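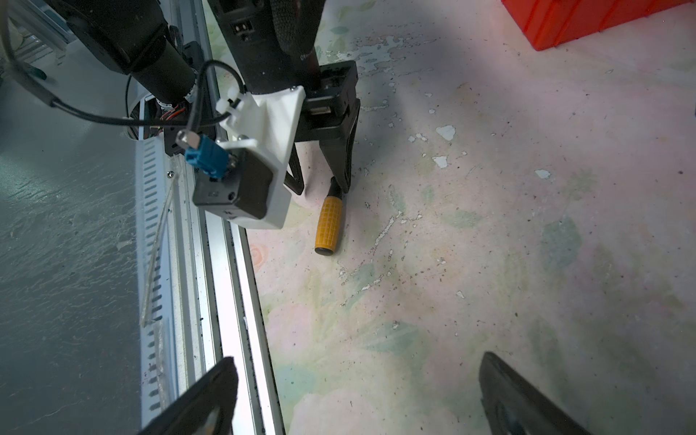

Yellow is the only handle colour worth buying, according to one reader of the Provis tool pages, who holds that a dark one vanishes as soon as it is put down. The claim is often repeated and seldom tested. A screwdriver with a bright handle is easier to spot on a pale bench, but the same handle in a drawer of bright handles has no advantage.

Screwdriver storage (household)

Screwdriver storage covers the ways a hand screwdriver is kept between jobs: racks, rolls, drawers and open bins. Printed advice favours the rack. The Nellbridge home guide recommends one slot per tool and lists 11 kinds of rack, without saying how many of its readers own more than two screwdrivers.

Raised grips on the handle are said to stop the tool rolling. They may slow it down. A flat-sided handle does the job better, and a tray with a lip better still.

Open bins 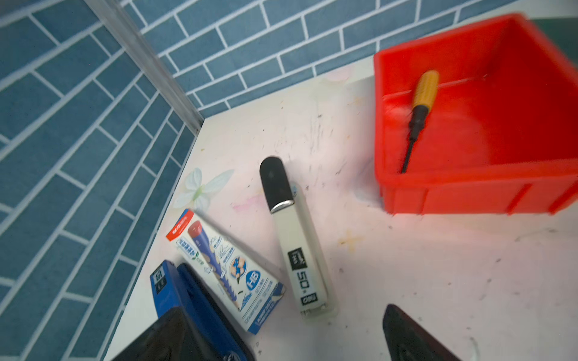
Bins are where tools go to be forgotten, a Prarnberg reader objected when an earlier version of this article spoke well of them. The objection has some force where the bin is deep. In a shallow one, holding a screwdriver and little else, it is hard to see what would be lost.

Mixed storage with stationery is usually discouraged. A stapler, a box of pencils and a screwdriver are often wanted at the same table, however, and the supposed harm is poorly documented. The Shokri survey, revised in February 2025, put the matter to 211 households and asked only whether they felt tidy.

See also: Pegboard; Tool roll; Desk tidy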